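Big Paper
Why a plain white sheet is the most useful thing you can lay on a table

The paper counter at Druvar is in the back of the store, past the pens and the greeting cards. It has a wide wooden top and a stack of flat drawers underneath. Large white sheets fill the bottom two. In March the store sold 1,460 of them, and most did not go to artists.

Sewers buy them for patterns. Gardeners plan beds on them. Parents lay them over the dining table before the paint comes out. One regular takes a single sheet every few weeks and uses it for seating charts, always in pencil.

Altbridge was a paper town once. The Lustard mill made wrapping stock there until the work moved away, and the name still turns up on a street and a bus stop. Gulyás, the bindery on the hill, buys by the carton and keeps its offcuts in a bin by the door for anyone who wants them. People in town tend to have opinions on paper weight.

Heavy paper is not always the right choice. It takes erasing well and lies still when a window is open, but it holds a curl if it has been stored in a tube, and it fights you when you try to fold it. Light paper folds easily and tears easily. For general table work the counter staff at Druvar suggest something in the middle, close to the weight of a good drawing pad. They also suggest carrying it home flat, which is a nuisance on the bus.

Most of us fold it. A single fold down the middle leaves a crease that never quite goes away, and there are a few ways to deal with that. You can press the sheet under books overnight. You can run a cool iron over the back with a dish towel in between. Or you can leave the crease alone and use it as a center line, which saves measuring one.

Pencil marks need some thought too. A hard pencil makes a small pale dot that won't smudge under your sleeve. It is also easy to lose in lamplight, so pick a softer lead if you plan to work in the evening. Set out dots before you draw any lines. A dot in the wrong place costs one rub of the eraser, and a long line in the wrong place can leave a groove you will feel for the rest of the job. 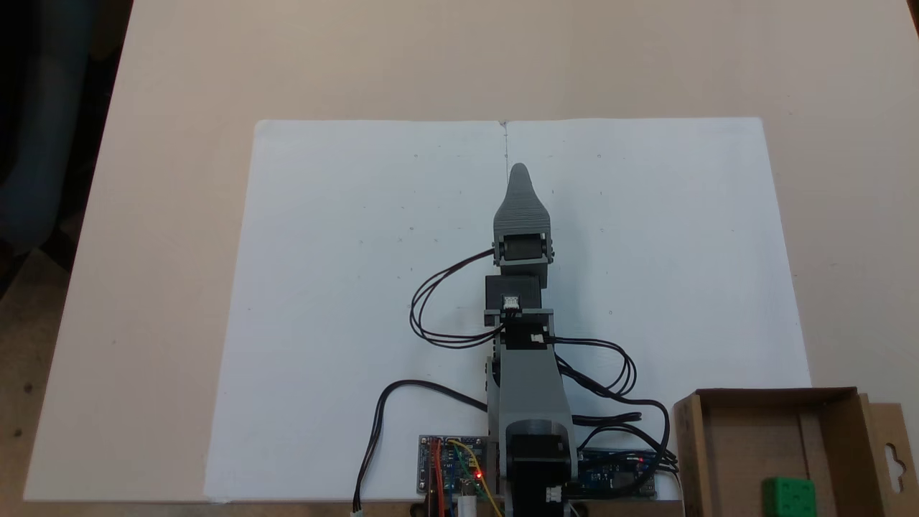 The table matters as much as the sheet. Any grain or crumb under the paper will come up through the pencil, so wipe the top first and let it dry. A pale tabletop is easier on the eyes than a dark one – there is less glare off the white. Tape at the corners should be the low-tack kind, pulled back slowly and away from the middle.

When one side is used up, turn the sheet over. Old marks seldom show through a decent weight, and the back is good for lists, rough sums and wrapping parcels. Druvar sells large sheets singly or in packs of 6, and a pack fits under most beds.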